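3 Wählen aus der Ferne: Wege der Stimmabgabe im Ausland

3.1 Vom Konsulat zum Briefumschlag

Wer im Ausland lebt und an einer Wahl des Herkunftsstaates teilnehmen möchte, trifft auf eine erstaunliche Vielfalt an Verfahren. Manche Staaten öffnen ihre Botschaften für einen einzigen Tag, andere verschicken Unterlagen per Post, wieder andere verlangen die Rückkehr in die Heimatgemeinde. Die Forschung hat diese Unterschiede lange als technische Fußnote behandelt, und genau das macht das Feld so reizvoll: Hinter jeder scheinbar nebensächlichen Regel (Meldefrist, Passpflicht, Öffnungszeit) steckt eine politische Entscheidung darüber, wer zur Wählerschaft gehören soll.

Unsere Untersuchung setzt bei den Wählenden selbst an. Befragt wurden 1.488 Personen mit Wohnsitz in deutschen Großstädten, die nach eigener Angabe bei der jeweils letzten nationalen Wahl ihres Herkunftslandes stimmberechtigt waren. Die Rekrutierung lief über Kulturvereine, Sprachschulen und die Beratungsstelle Pikbridge, deren Verteiler uns weit mehr Türen geöffnet hat, als wir zu Beginn der Studie zu hoffen wagten. Eine Zufallsstichprobe ist das nicht, und wir verwenden die Daten entsprechend vorsichtig. Für den Vergleich der Verfahren untereinander sind sie aber ausgesprochen ergiebig!

Unterschieden werden im Folgenden die persönliche Stimmabgabe in einer diplomatischen Vertretung, die Briefwahl und die Stimmabgabe durch bevollmächtigte Personen. Elektronische Verfahren kamen im Datensatz so selten vor, dass wir sie nur in den offenen Antworten berücksichtigen. Doppelte Staatsangehörigkeit wurde gesondert erfasst und geht als Kontrollvariable in alle Modelle ein.

3.2 Der Weg zur Urne als Kostenfaktor

Die Anreise ist der Befund, über den sich am meisten erzählen lässt. Für 143 der Befragten lag das zuständige Wahllokal so weit entfernt, dass sie dort oder unterwegs übernachten mussten. Man könnte vermuten, dass gerade diese Gruppe seltener wählt, und im Durchschnitt stimmt das auch. Innerhalb der Gruppe zeigt sich jedoch ein bemerkenswertes Muster: Wer gemeinsam mit anderen reist, nimmt die Strecke deutlich bereitwilliger auf sich. In den offenen Antworten ist von gemieteten Kleinbussen die Rede, von Proviant für die ganze Gruppe und von Liedern auf der Autobahn — die Wahl wird zum Ausflug, und der Ausflug schafft eine Öffentlichkeit, die es am Wohnort so gar nicht gibt.

Tharushi Hettiarachchi hat in ihrer Auswertung der Interviews dafür den Begriff der »mitreisenden Öffentlichkeit« vorgeschlagen. Wir übernehmen ihn gern. Er beschreibt treffend, dass politische Gespräche hier vor und nach der Stimmabgabe stattfinden, häufig über Lagergrenzen hinweg und oft zwischen Menschen, die einander am Morgen noch nicht kannten. Eine Befragte formulierte es so: »Im Bus habe ich mehr über das Programm der anderen gelernt als in fünf Jahren Fernsehen.«

Bei der Briefwahl verschieben sich die Kosten. Die Reise entfällt, dafür gewinnt die Zeit an Gewicht. Verspätete Unterlagen nennen die Befragten als häufigsten Grund dafür, dass sie trotz Wahlabsicht keine Stimme abgegeben haben. Auffällig ist zudem, wie genau viele den Postlauf rekonstruieren können: Sie erinnern sich an Einwurf, Abholschein und Sendungsverfolgung, manchmal noch lange nach der Wahl. Hemant Tripathi deutet dies als Zeichen eines starken Interesses am Verbleib der eigenen Stimme, eine Lesart, der wir uns anschließen und die in Abschnitt 4 weiter geprüft wird.

3.3 Vertrauen und die Dinge am Wahlort

Vertrauen entsteht auch über Materielles. Auf die Frage, woran sie eine ordnungsgemäße Wahl erkennen, nannten die Befragten neben Ausweiskontrolle und Wählerverzeichnis immer wieder Gegenstände: Siegel, Schlösser, Trennwände, Stempel. Rund 700 Antworten enthalten mindestens eine solche Nennung. Das ist ein wunderbar dichtes Material, und es lohnt sich, es ernst zu nehmen. Eine wackelnde Sichtblende wird als Nachlässigkeit gelesen, ein sauber verschraubter Aufbau als Sorgfalt, und beides färbt auf die Beurteilung des gesamten Verfahrens ab.

Odette Joly und Mattes Rothe haben die Nennungen unabhängig voneinander kodiert. Abweichungen betrafen vor allem Aussagen, in denen Gegenstand und Personal zusammen bewertet wurden, etwa wenn die Ruhe der Wahlhelfenden und die Ordnung der Tische in einem Satz vorkommen. Solche Fälle wurden doppelt zugeordnet. 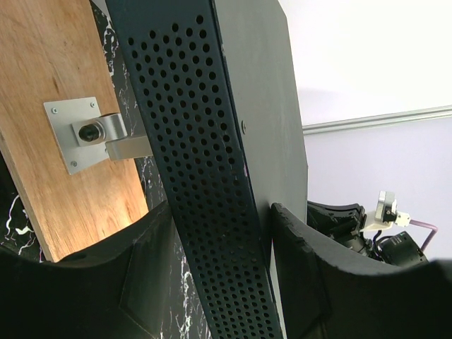 Abbildung 5: Halterung aus Metall auf einer Sperrholzplatte, mit Schrauben befestigt; rechts eine schwarze Lochplatte.

3.4 Unterschiede zwischen den Generationen

Zwischen der ersten und der zweiten Generation verlaufen die Linien anders, als es die ältere Literatur nahelegt. Die im Ausland Geborenen wählen häufiger, gewiss. Unter den in Deutschland Geborenen findet sich aber eine kleine, sehr aktive Gruppe, die sich über soziale Medien informiert, ältere Verwandte bei der Registrierung unterstützt und damit eine Vermittlerrolle übernimmt. Hina Janjua zeigt anhand der Familieninterviews, wie weit diese Hilfe reicht: Formulare werden übersetzt, Fristen in den gemeinsamen Kalender eingetragen, Fahrten koordiniert.

Ob die Jüngeren dabei auch die Wahlentscheidung der Älteren beeinflussen, lässt sich mit unseren Daten nicht klären. In mehreren Gesprächen wird das energisch bestritten, in anderen mit hörbarem Vergnügen eingeräumt. Gerade diese Uneinigkeit innerhalb der Familien erscheint uns als vielversprechender Ausgangspunkt für eine Panelstudie, deren erste Befragungswelle für März vorgesehen ist und die Haushalte statt Einzelpersonen in den Blick nimmt.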